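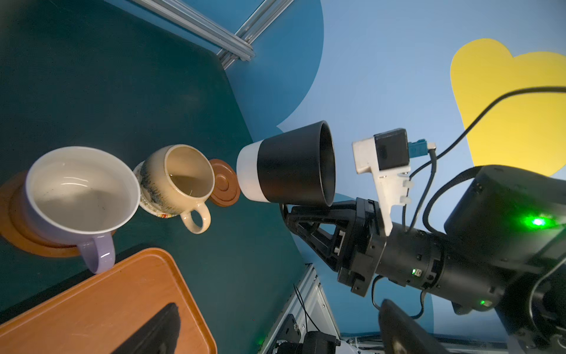 A cup in two colors, black at the rim and white at the base.

I have watched cups and balls performed many times, and I think we magicians now talk too much during it. I say this as a person who learned English at the age when most people have forgotten their school grammar, so perhaps I am more easily tired by words.

In January I sat in a small theater in Studbridge and saw a young man do the trick with two cups. His hands were excellent. But he told jokes before each load, jokes during it, and then he explained to us that we should be amazed. I missed the final ball because I was trying to understand a joke about his landlord.

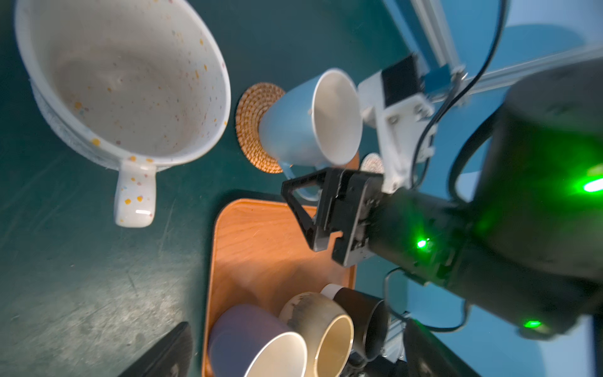
My teacher, Sombat Intarasuk, performed the same routine in silence for four minutes. He looked at the cup, and we looked at the cup. When he lifted it he waited – a long time, longer than was comfortable – and somebody in the back row would start to laugh from pure surprise.

People answer me that silence does not work in a big hall. Maybe it is harder. Still, I saw Sombat at the Astaria, which has 1,818 seats, and I could hear a program fall on the floor.
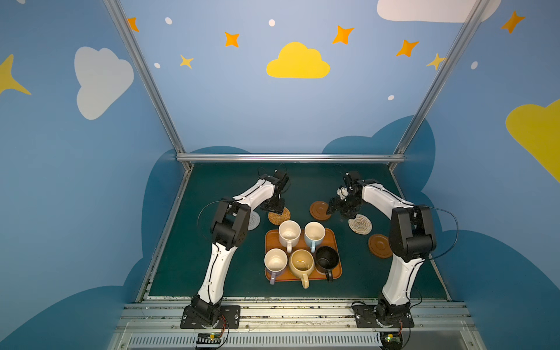 I do not ask everyone to become silent. Some performers have a real gift for talk, and I would pay to hear them even without tricks. My complaint is with talk that is there from fear, when the performer does not trust the object in his hand. Young colleagues send me their scripts and ask me to correct them. I usually cross out the first page and ask them to try the routine once for a friend like that.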